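Home Programs Grants Reports Contact

Last updated: 1st January
3 min read

Progress report to the Zarus Fund: the Surik short documentary fellowship

Thank you, first of all, for your patience with us over the winter. We promised this report a little sooner, and then the final round of viewing took longer than any of us had planned (as it always seems to!), but we are very glad to be writing now with a full picture of where the fellowship stands.

The open call closed with 379 submissions. That is well beyond what we had budgeted reading time for, and we asked Wastis, our screening partner, to lend us extra readers for the first pass. They did so very generously and at no cost to the grant. Every film or work sample was watched by two people, and 48 projects went forward to the second round, where we asked for a longer treatment, a budget and a short letter about access to the people being filmed.

From those we have chosen 3 fellows. One is making a film about a ferry crew in its last season, one is following a school marching band, and the third is working mostly from home movies that her family kept and never labeled. We were especially happy about that last one - archive projects had been thin in earlier years, and your comments on our last report pushed us to say more clearly in the call that they were welcome.

Spending is close to plan. The first payment has gone to all of the fellows. The line for sound mixing will come in higher than we wrote in the proposal, as Pakzad has raised its day rate for the new year, and we would like to cover the difference from the travel line, where we have money left over. We would be grateful for your written approval of that change before the end of January.

The mentoring sessions have begun and are going nicely. We moved them to evenings after two of the fellows told us they were taking unpaid time off from their jobs to attend, and the talk has been a good deal livelier for it. Rough cuts are due in spring, and Wastis is holding a date for a work-in-progress screening that we very much hope you will come to.
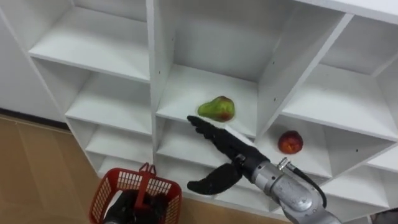

We will send the invitation as soon as the date is firm, together with the loglines and a short note from each fellow on what has changed since the application. The marching band film already has a new title and may well have another by then.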